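Numow Home Notes
Thread, knots and small repairs
Updated April 2, 2020

Most of the mending in our house is a split seam, a loose button or a pocket with a hole in the corner. The tips on this page cover those jobs and a few kitchen ones that also use a needle. You don't need a sewing machine for any of it.

Cutting and threading

Cut the thread at a slant with sharp scissors. Biting it flattens the end. Hold the end close between finger and thumb and bring the needle down onto it. A piece as long as your forearm is plenty for a button. Longer pieces tangle, and you end up cutting them off anyway.

If the thread keeps twisting, let the needle hang and spin until it stops. Beeswax helps with cotton. Run the thread over the block, then press it between two sheets of paper with a warm iron.

Closing a split seam

Turn the garment inside out and pin the edges together before you start. Begin on the sound stitching, half an inch before the split, and finish half an inch past it. Use a backstitch. Pull each stitch until the fabric lies flat and stop there. If it puckers, ease it back with the needle tip.

For a long split, put in single tied stitches first, one in the middle and one halfway to each side, then sew the whole length and snip the tied ones out.

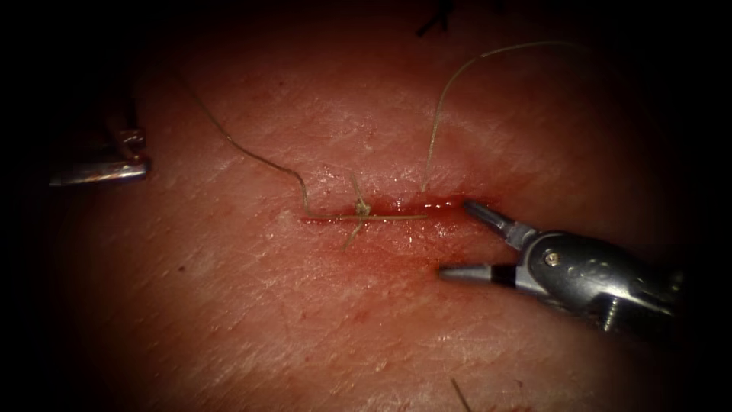 Khrystyna Lysenko wrote in to say that she leaves the tied stitches where they are. On work pants they take some of the strain, and if the long seam goes again it only opens as far as the next knot. She uses the same color thread for both so they don't show.

That works on heavy cloth. On a shirt I would still take them out, as you can feel the lumps.

Knots that hold

For ordinary cotton, a square knot is enough. Right over left, then left over right. If the second half goes the same way as the first you get a granny knot, and it slides.

For slick thread, such as nylon or polyester upholstery thread, wrap the first half twice before you pull it down. The extra turn grips while you tie the second half, so you don't need a finger on it. Add a third half if the piece gets a lot of wear.

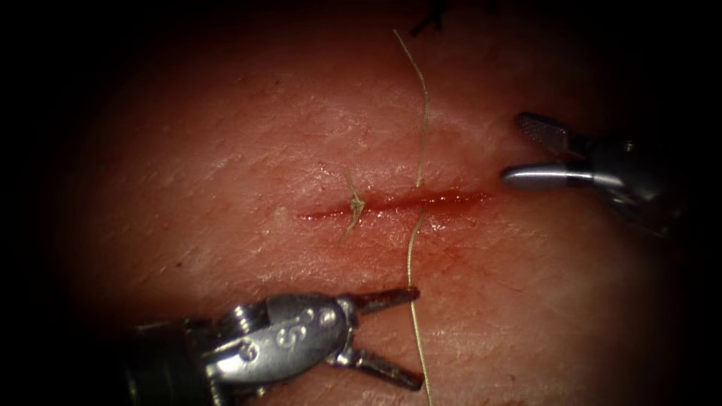 Leave the tails a quarter inch long on anything that goes in the wash. Tails trimmed right to the knot will work loose. If they bother you, run them back through the seam with the needle and cut them there.

Waxed thread needs a harder pull than dry thread. Linen can be dampened a little before tying.

Buttons

Lay a toothpick across the top of the button and sew over it. Slide it out, lift the button, wind the thread under it a few times and fasten off on the wrong side. Coat buttons want a small flat button behind the cloth. I save these from old shirts and keep them in a Brumer mustard jar.

In the kitchen

Keep a separate needle for food. Mine is a long steel one stuck in a cork in the utensil drawer. Use plain cotton kitchen string, with no dye and no coating. To close a stuffed chicken, take big stitches well back from the edge of the skin and leave a long tail so you can find it for pulling later. Wash the needle in hot soapy water and dry it at once or it will spot.

Rolled roasts are easier tied than sewn. Start with a loop in the middle, then do the ends, then fill in.

Tight corners

Inside a glove finger or the toe of a boot liner there isn't room for two hands. Use needle-nose pliers. Wind the thread around the tip of the pliers, reach through the loop, take hold of the short end and pull it back through. Do it again in the other direction and you have a square knot.
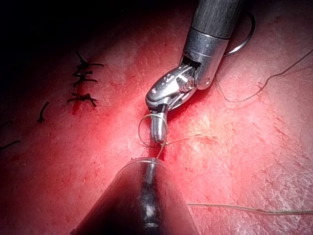

Can I do this with tweezers? I tried it on a doll's arm and the thread slid off every time I went for the short end. Also my short end was maybe too long. – Canan Özkan

Tweezers will do, but pick a pair with blunt tips and keep the winding loose. Cut the short end down to an inch and lay it pointing toward you before you start winding.

Storing thread

Keep spools out of the sun. Old cotton gets weak, so give it a sharp tug before you sew with it, and throw it out if it snaps. Ours are in a lidded box in the hall closet with the pins, the wax and 2 pairs of scissors, one for thread and one for paper.

Filed under: Mending. Tip sheet 162.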